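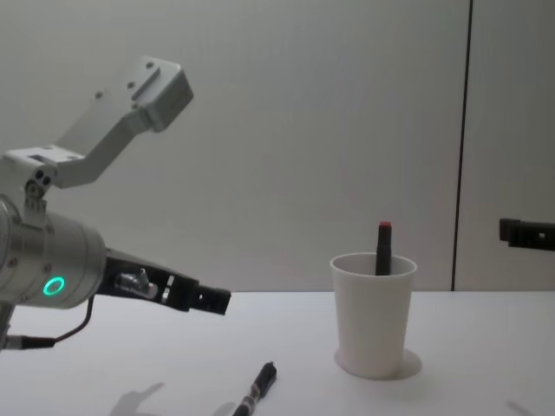

Pens, a paper cup and two robot arms. Open day at Laltevton!

Filed under: Robots & Automation, Days Out

OK so I finally made it to the Laltevton open day and I have a lot to say, so this is going to be a thread. Sorry in advance to everyone who follows me for bread pictures.

First, the place is huge. I parked in what I thought was the visitor lot and walked forever (my watch says 2,818 steps before I even got a badge). Wear real shoes if you go.

They had 11 stops on the tour and I skipped straight to the robot arms. The big warehouse demo from Vunden had a line out the door, so I figured I'd come back to that. Never did!

The arm table is plain as can be. White top, gray wall behind it, a paper cup, a black marker with a red cap, and a black pen. The whole job is pens and a cup. I thought I'd give it five minutes and I stayed for most of an hour.

You know what got me? The little ring lights on the arms. There's a green one and a blue one and I kept trying to work out what the colors meant. I forgot to ask, so if somebody here knows, please tell me.

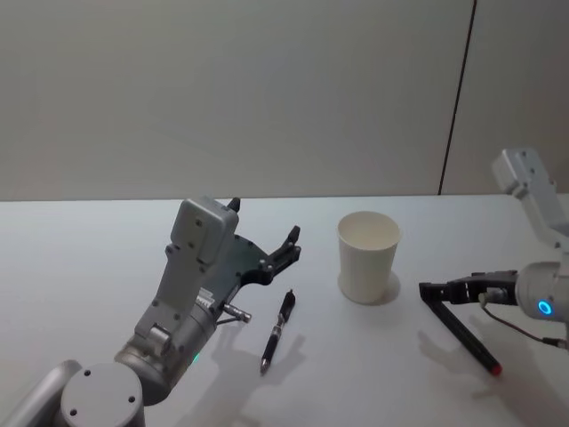
Stindel Two-Arm Handling Team

Look at the arm on the right, it's got the marker with the red cap pointing down. And the other one has its fingers open right over the pen. I love how much shadow they throw on the table — the shadows look like big crab claws.

I asked one of the team why they don't use something fancier than a paper cup. She said a cup is light and tips over if you bump it, so you find out fast when you've been clumsy. Fair enough. I find that out at breakfast.

A kid next to me asked if it could do his homework. She told him it would have to learn to hold the pencil first, and he looked so let down.

Coffee was from the Shirazi cart and it was really good, get the cardamom one. The 2 dollar cookies were gone by the time I got there though.

They gave out numbered stickers at the door and mine was 241. I was hoping for a raffle. No raffle. It's on my laptop now anyway.

There's another open day in October and I'm going back for the warehouse stuff I missed — if anybody wants to carpool, reply here and I'll save you a seat.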